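14 de enero de 2023. Cuaderno de taller, adhesivos

Repetición del ensayo de pelado del adhesivo Temum sobre chapa desengrasada. La tanda anterior queda anulada: el horno pequeño se pasó de consigna y el curado no es comparable.

Preparación: lijado con grano 2000, limpieza con el disolvente de Plusier, dos pasadas, paño nuevo en cada una. Espesor de película controlado con galga. La probeta 2 presenta una burbuja junto al borde – se ensaya igualmente, pero no entra en la media.

Resultados de carga máxima: 432 N en la serie sin imprimación, 868 N en la serie con imprimación Thiele. La rotura es adhesiva en la primera y cohesiva en la segunda, salvo una probeta mixta. La curva de la serie imprimada tiene un escalón al inicio del pelado que no sé atribuir. Puede ser holgura de la mordaza inferior. Revisar el apriete antes de la próxima serie.

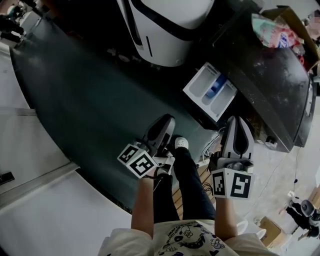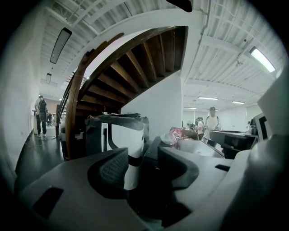

Nele Fröhlich objeta que las dos series no se curaron el mismo día y que la humedad del local pudo cambiar entre una y otra. Según ella, la diferencia es demasiado grande para explicarse solo por eso, pero no daría los valores por buenos sin una serie cruzada: mitad con imprimación y mitad sin ella, misma bandeja, mismo ciclo.

De acuerdo. Se prepara la serie cruzada con el resto del lote. Si no alcanza, pedir otro cartucho a Burno; el último tardó y no conviene mezclar lotes.

Pendiente:
– Calibrar el termopar del horno pequeño.
– Preguntar a Rüdiger Kasten por la hoja de la imprimación, la copia del armario es de una versión antigua.
– Ensayo de envejecimiento húmedo, en febrero.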